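Can a two-armed machine clear a kitchen counter yet? We've been running the chore in simulation at Gristlow since April. Notes follow.

1/ Counter clearing, two arms, one base. 232 attempts so far. Success means every item ends up where the task list says, with no human reset.
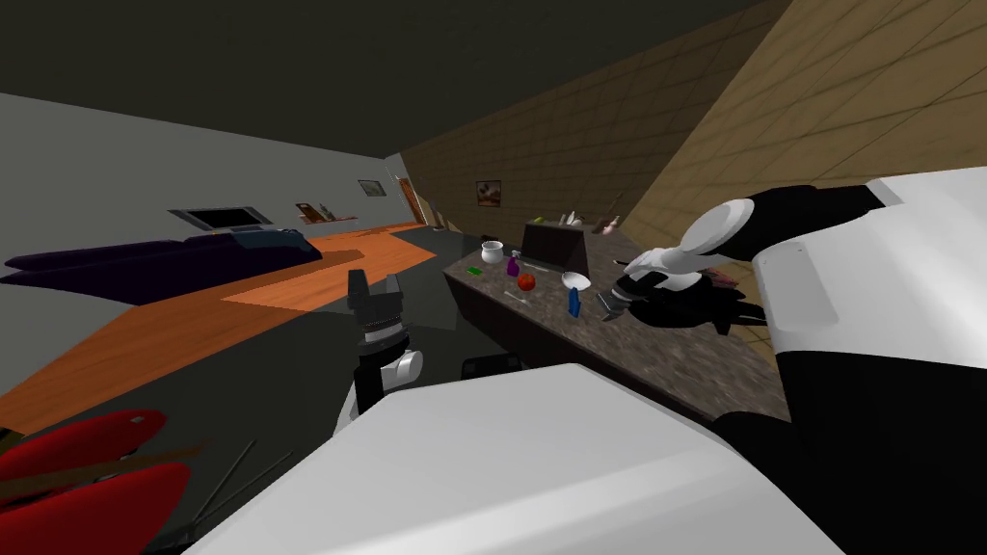

Right gripper with a white utensil, left gripper free.

2/ Utensils fail most. Flat things on granite give the fingers very little to get under. The spray bottle and the apple are easy by comparison. The sponge is fine if the approach is slow.

3/ Two arms don't halve the time. Median is 11 minutes. I can do it in 2. Most of the difference is planning pauses between reaches.

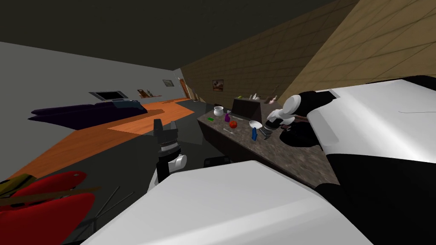
Both arms at the island, right gripper just above the countertop.
(Notes by Binta Idahosa, manipulation engineer, Gristlow)

4/ Reaching over the bowl to get at something behind it is still a bad idea. We now force a fixed pick order, near items first. Gumaro Cervantes wants the planner to learn the order. I'd take the fixed one for a shop floor today.

5/ Long, thin objects: grip near one end and any error in angle grows toward the other.

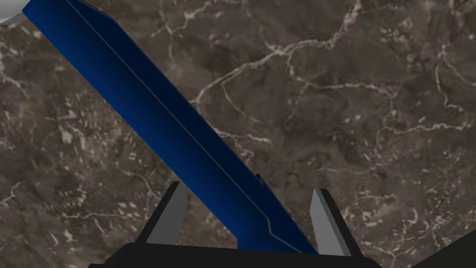
6/ So, chores yet? Known counter, known objects, no hurry: yes. Your kitchen: no. Wet dishes are next on our list.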